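right, kitchen day. doing the counter, posting as I go so I don't wander off

1/ rented kitchen in Brarbridge, sink on the left, everything else shoved against the back wall. been meaning to sort it since April. Saturday, kettle on, no excuses

2/ first job was the utensil drawer. two potato peelers, neither any good. a corkscrew in 2 bits. so many takeaway chopsticks, most still in their paper. where do they come from, I don't even order that much

3/ rule for today: if it gets used every week it lives on the counter. if it doesn't it goes in the Andent box. (Andent is the charity shop by the bus station, they take kitchen stuff if it's clean, no knives)

4/ oil. I buy the big jug becuase it works out cheaper and then moan about where to put it. tried the cupboard under the sink, too tall for the shelf. tried the floor, kicked it. back on the counter it goes, you win

5/ someone asked about the oilcloth last time – it's off the roll from Bognár, the hardware place. got 300 cm which was far too much, the rest is lining the shelves now. wipes down fine. don't put a hot pan on it, ask me how I know

6/ tea break. ate the broken biscuits out of the Notari tin so that's one more thing dealt with

7/ ok sticks. had a bundle of flat wooden ones rattling round the drawer for ages, plus odd long ones. plan is chopsticks and anything tall stand up in the pot by the oil, flat ones stay together so I can find them when I do lollies or need to label seedlings

8/ question for the cooks, do you keep wooden chopsticks forever?? mine go a bit furry at the ends after a while. I've been binning the worst ones and feeling guilty

9/ replies say sand them. I am not sanding a chopstick

10/ someone else says a wipe of oil now and then. well I've got enough of it

11/ sticks stage, daisies getting a good airing

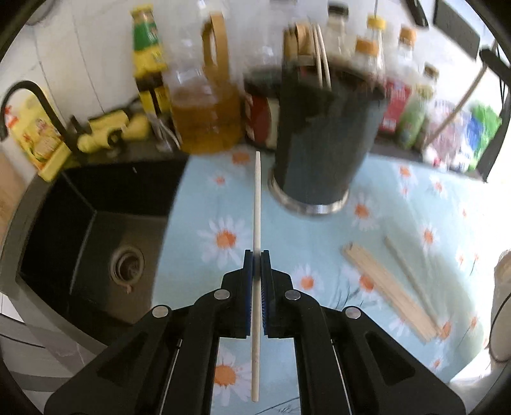
pot at the back, flat ones over on the right, one thin one still upright in the middle

12/ bottles still to do. they're all along the back and I keep buying a new one before the old one's finished. going to go through the dates tonight, anything iffy gets poured away and the glass goes out for recycling

13/ also want a narrow shelf for that back wall. 60 cm would do it, 6 deep so it only takes one row and I can't hide things behind things. has anyone stuck one on tiles without drilling? landlord is funny about drilling

14/ weighed the Andent box on the bathroom scales, roughly 4 kilos. mostly mugs tbh, and a fondue set I've never lit

15/ stopping there, need to make dinner on the counter I've just been tiding. noodles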